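Purves Center for Household Arts
Gallery: Containers and Tabletops

Introduction

The Purves Center maintains a teaching collection of everyday storage goods: bins, baskets, trays, tubs and the small furnishings that stand beside them. The collection began with a gift of 91 pieces from Laurier MacLeod and has since grown to more than 200. It is used each term by students of the Center, by visiting school groups, and by members of the public who attend the open sessions held in September.

The gallery on this page presents two views from the current season, which is devoted to plastic containers and the surfaces on which they are kept. Texts were prepared by members of the collection staff. Readers who wish to consult the catalog records may write to the study office at Trulesberg, quoting the title printed with each entry.

1. Clear Bin and Red Basket 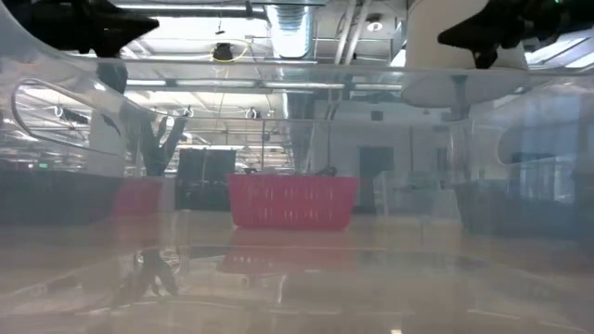 Transparent storage presents a particular difficulty for the cataloger. A solid container can be recorded by its color and its outer shape, and the record will serve for most purposes. A clear one takes on the appearance of whatever stands behind it, and two entries for the same piece, written in different rooms, may hardly agree. Students are therefore asked to study a clear bin with a second object placed beyond it. The red basket works well in this role: its color carries through the hazy plastic, the rows of small slots in its sides can still be made out, and its reflection lies softly on the glossy tabletop. The curved openings at either side of the bin should be entered under "handles and grips," with a note on whether the edge is rolled or plain.

Smudges and reflections on the walls of a bin are recorded as found. The Center does not polish pieces before study, and students should not do so on their own initiative. Surface marks on plastic are often mistaken for scratches, and a dry cloth will in many cases turn the first into the second.

Perforated baskets are treated separately in the catalog. The pattern of the openings is the most useful single feature for telling one maker's range from another, and it should be drawn, even when the drawing is a poor one. Slots, round holes and open lattice each have their own heading. A basket with more than one pattern is entered under the pattern of its longer sides.

2. Tabletop with Tub, Tray and Lamp

The second entry concerns arrangement. A tabletop on which several containers stand together is described in the catalog as a group, and the group receives its own number in addition to the numbers of its parts. The practice was introduced by Aparecida Frota during her years as keeper of the collection - it had previously been the custom to separate every object on arrival, and a good deal of information about use was lost as a result. Group 2277, a sewing table received with its boxes still in place, was the first to be recorded in this way and remains the one most often requested.
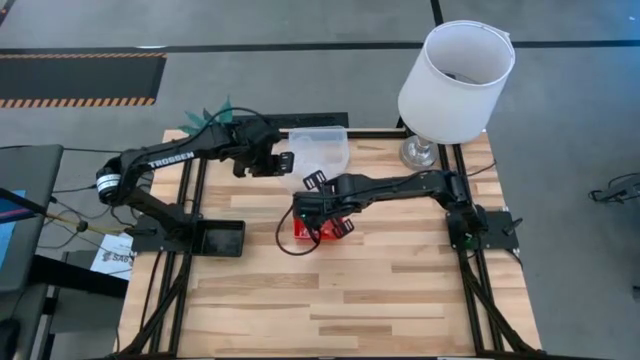

Text: Jarmila Machala, Study Collection
Review: Xinyi Deng

The striped top, with its alternating blond and tan planks, gives a convenient ground for this exercise. Pale wood of this kind shows dark objects very plainly, and the square black tray reads at once as a shape, with its raised edges and empty interior. The clear tub, set toward the back, is less easily judged. Its slightly frosted walls soften its outline, and students frequently underestimate its size until they have taken a measurement.

A group entry begins with the largest fixed element, in most cases the table itself, and proceeds to the containers. Lamps and plants are entered last, under "associated furnishings." There has been some debate among the staff as to whether plants belong in the record at all. The present rule is that green leaves visible beside a table are noted in a single line, without an attempt to name the species, and that a table lamp is given a full entry of its own whenever it stands on the surface being described.

Small items on a tabletop are noted by color and general form. Where the form cannot be confirmed, the cataloger writes "box or block" and leaves the matter open for a later hand. This wording has been adopted from the Grillirgate handlist, compiled by Nazareno Rinaldi, which is still the standard reference for the collection and may be consulted in the reading room.

Using the Gallery

Teachers may print this page for classroom use. Groups of up to 23 can be received in the study room, where selected containers are set out on request. Pencils only are permitted at the tables, and bags are to be left in the entry hall. Visitors handling the older plastic pieces are asked to lift them from beneath with both hands - molded handles may weaken with age, and a crack at the grip is the most common form of damage reported.

The next gallery will be drawn from the Nulletti bequest of lidded kitchen boxes. Requests to view pieces from that group before it is published should be addressed to the study office.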